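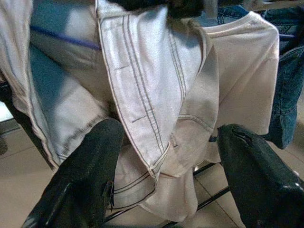 ## 4. Drying Practice and Moisture Release

### 4.1 Survey data

The diary survey returned 1,379 usable drying records from apartments in Gadimholm and Balura. A record covers one load, from the time the first item was put out to the time the last was taken in. Respondents gave the room, the type of support (line, rack, hanger, radiator, door or chair back), whether a window was open, and the fabric groups in the load. They did not weigh anything. Water mass was assigned afterward from the fabric groups and the spin speed reported for the household's machine, using the regain and retention values in Section 3.

Loads with missing end times were kept if the respondent had noted the next load on the same support, in which case the start of that load was taken as an upper limit. Records that overlapped on the same support were merged. This matters mostly in Balura, where the apartments are smaller and one rack is often filled again before it has been fully cleared.

Loads begun on a Sunday were longer and heavier than those begun on other days in both towns. The weekly peak in bedroom humidity followed them closely, and we therefore treat weekly totals as a poor guide to exposure. Two households with the same weekly water release can differ widely in the hours spent above the humidity limit, depending on whether they wash everything together.

### 4.2 Fabric groups and support type

Most earlier room models treat a load as a single wet surface with a falling evaporation rate. That is adequate for sheets and shirts. It is less so for denim, where the waistband, pocket bags and side seams hold several layers of cloth and dry well after the legs. In the chamber tests the single-surface model gave an acceptable fit to the first part of the curve and then cut off too early, leaving a slow tail that it could not reproduce.

We split each denim item into 2 zones: a thin zone (leg panels) and a thick zone (waistband, pockets, seams and hem). The zones exchange no water with each other in the model. This is a simplification — some wicking from thick to thin cloth must occur — but adding a transfer term improved the fit very little and made the parameters hard to separate.

Support type enters through the exposed area. An item laid over a rack bar has two faces close together and a contact strip along the bar. An item on a hanger has a longer free drop, though the inner faces of the legs may still touch. Area factors were set for each support from measurements on dry clothes, and the same factor was used for every item in a fabric group. Folded cuffs and turned hems were counted as part of the thick zone, whichever support was used.
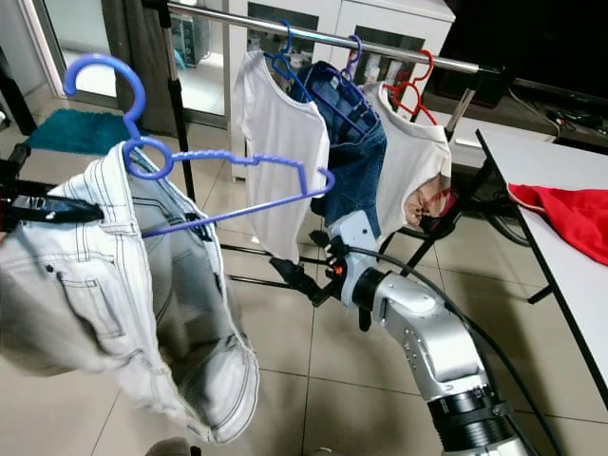 **Figure 2.** Light gray denim jeans on a blue plastic hanger, with a clothes drying rack.

Hangers were recorded less often than racks for heavy items. Where they were used, respondents tended to hook them on a door frame or a shower rail, and the location field was often left blank. We assigned the blank entries to the bathroom if the diary showed the bathroom fan in use during the same period, and to the hall otherwise. Reassigning all of them to the bedroom changed the exposure results slightly and left the ranking of the apartment types as it was.

### 4.3 Room model

Each apartment is represented by one zone for every room with a door and one zone for all connected open space. Air exchange between zones is driven by the door state, and exchange with outside air by the window state, the vent type and the wind exposure class. Temperature is prescribed from the loggers. Moisture buffering by walls and furnishings is handled with a single storage layer per zone, whose depth was fitted during periods with no drying, cooking or bathing entries.

Loggers were Plillomo units placed at head height on an inner wall, away from radiators. Each was checked before and after the field period against the chamber reference. Units that had drifted past the stated tolerance were corrected linearly across the period, except for 4 that showed a sudden step. Data from those units were dropped from the time of the step onward.

Outdoor humidity came from the Biswas weather mast for Gadimholm and from a roof sensor on the Balura site. The roof sensor read high on still nights, probably from moist air leaving the stairwell vent below it. A night filter was applied, and the filtered series was used throughout.

### 4.4 Fit and sensitivity

The two-zone treatment of denim lowered the error in bedroom humidity during the last third of each drying period. The gain was largest with the window closed and small with it open, when outside air dominates the balance and the details of the load matter less. For loads with no denim the two versions of the model are identical.

Fit was poor in 13 apartments. In most of these the door diary was plainly incomplete: humidity in two rooms rose and fell together while the door between them was entered as shut. The remainder had unvented dryers that were mentioned only in the comments field. All were kept in the survey totals and left out of the calibration set.

The model is most sensitive to spin speed, then to window state. Area factors come third. Because spin speed was reported by the household and could not be verified, its spread was carried through to the exposure estimates in Section 5.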